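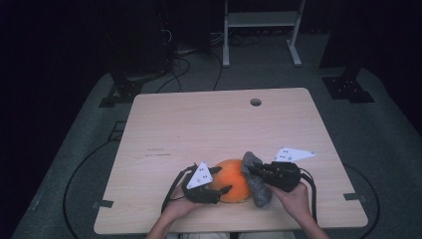 How long should a student rest between two blocks of study?
In our small survey, the students who rested for 5 to 10 minutes after each block said they were less tired at night than the students who rested once for a long time.

Study Breaks and Tiredness in First-Year Students
Report for the course Methods of Research I
Group: Consuelo Cuevas, Uriel Cervantes, Araceli Quintero
Teacher: Maricruz Zavala
Handed in: Wed 22 July

1. Why we chose this subject

In June all three of us had exams in the same two weeks. Uriel studied the whole morning without standing up, and Araceli stopped very often. They had the same amount of reading, but in the evening they felt very different. We wanted to know if other students have the same experience.

2. What we did

We wrote a paper form with seven questions and gave it to the first-year students who live in the Morkham residence. We received 35 forms back. The students wrote for five days at what time they started, when they took a break, what they did in the break, and how tired they felt before going to sleep, on a scale from one to seven.

The first version of the form was not clear. We asked "Do you rest enough?" and our teacher told us that everybody understands "enough" in a different way. We changed it to a question about minutes.

3. Results

The forms gave us 193 breaks in total. Most of them were short, and the most common activity was looking at the phone. After that came eating, walking in the corridor and talking with a roommate.

The students who took short breaks gave lower numbers for tiredness. The difference was not big. It was easier to see on the last two days than on the first day, when almost all the students marked a low number.

We expected that the phone would make the result worse, but we could not find this in our data. Many students wrote "phone and food" together, so we could not separate the two activities.

Some students play a little in the break, for example they throw a ball to each other or do a puzzle. They wrote positive comments about it, but they are too few to make a group.

4. Problems

The students measured the time by themselves, and some forms have only round numbers, like 10 or 20 minutes. Two students wrote all the days with the same pen and the same numbers, and we think they filled in the form on the last day. We kept these forms but we marked them in our table.

Also, we did not ask about coffee. Evaristo Serrano from the other group asked us about this when we presented our plan, and at that moment the forms were already printed.

5. What we would change

We would ask about sleep the night before, and give the forms to students outside the residence too. The table with all the answers is in the folder of the course, under the name of Consuelo.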